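Workshop news: robot arm build

Work on the arm at the Zerura shared workshop has moved to the simulator for the month. Balakrishnan Reddy set up a round white table as the test surface and is tuning the grip there before anyone orders parts. The real base plate is on hold until May. The cost so far is 38 dollars, all of it for bolts and cable.

Motor settings are saved in the Horasero folder. Please copy them before making changes.
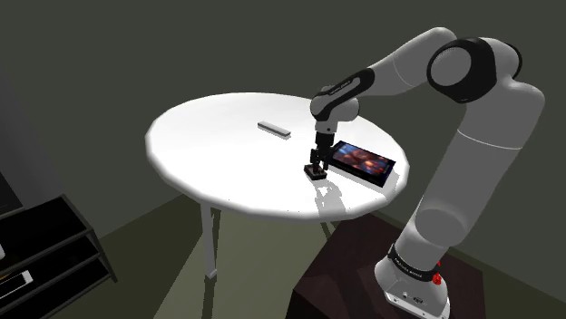

Can members without coding experience join the build?

Bench work is open to all members, and Balakrishnan will show new people how to wire the joints.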